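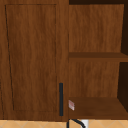 Group report: trying out the Skusis kitchen simulator
Iestyn Owen, with Beca Penry and Araceli Figueroa
November 6, 2022

For our second year project we had to pick a piece of robotics software that a small college could afford, use it properly for a term and say whether we'd buy it. We picked Skusis, which is a simulator made by a firm called Trorkmont. You get a set of kitchens, a set of cupboards and drawers to put in them, and a robot arm you can drive by hand or with your own code. I wanted it mainly for the cupboards (I know, I know) as opening doors is what our group got stuck on last year with the real arm.

Getting started

Installing it took me two evenings. The first one was entirely my own fault for not reading the bit about graphics drivers. Beca had hers going before she'd finished her tea, and she has been very gracious about it, meaning she has only mentioned it every time we meet. The student licence covers 5 machines and ours ran out in the first week, so Araceli had to share with me after that.

The kitchens look better than I expected for the money. The wood grain on the doors and shelves is nice, the floors and worktops come in lots of finishes, and you can swap the handles. We went for a slim black bar handle on a tall brown door, next to open shelves, and kept to that for nearly all our tests. Small things on the shelves are where it falls down a bit. Packets go blurry, and you can forget about reading a label on one!

What we did

Our task was simple to say: get the arm to the handle, grip it, swing the door open and let go without shoving the whole thing shut again. Beca wrote the code for the approach, Araceli did the grip, and I did the swing and most of the complaining. We ran 72 attempts in the end, all with the same door, moving the arm's starting point each time.

The door opened fully in 42 of them. I was chuffed with that, but Lleucu Lloyd, our tutor, asked what had happened in the rest, and I hadn't written it down properly for the early ones. So that's a lesson for next year. From the notes we do have, the usual trouble was the fingers sliding down the bar as the door came round. Araceli fixed some of it by gripping higher up, and then we had a new problem with the wrist running out of turn, so we met in the middle.

Things I liked

The reset button is brilliant. On the real arm you have to walk over, shut the door, check nothing's bent and start again, and in Skusis it's one key. You can also slow time right down, and that's how we spotted the sliding. The help pages are written by someone who can write, too. Wian Oosthuizen on the Trorkmont support desk answered my question about hinge stiffness the next morning, with a settings file I could just drop in.

Things I didn't

Hinges are far too easy out of the box, so do change them before you believe any of your results. Saving a layout with the same name as an old one wipes the old one with no warning (goodbye, Rees kitchen, you were my favourite). And the export to video crashed on Beca's laptop every time, though never on mine.

Would we buy it?

Yes, I think so, for the teaching lab at Patitville anyway. Beca would rather wait for the April update and see if the saving gets sorted. Araceli wants it now and wants more drawers. We haven't yet tried our code on the real arm with a real cupboard, so I can't tell you how well any of it carries over. The lab booking is in for next term, and I'll add the results to the back of this report once we've got them.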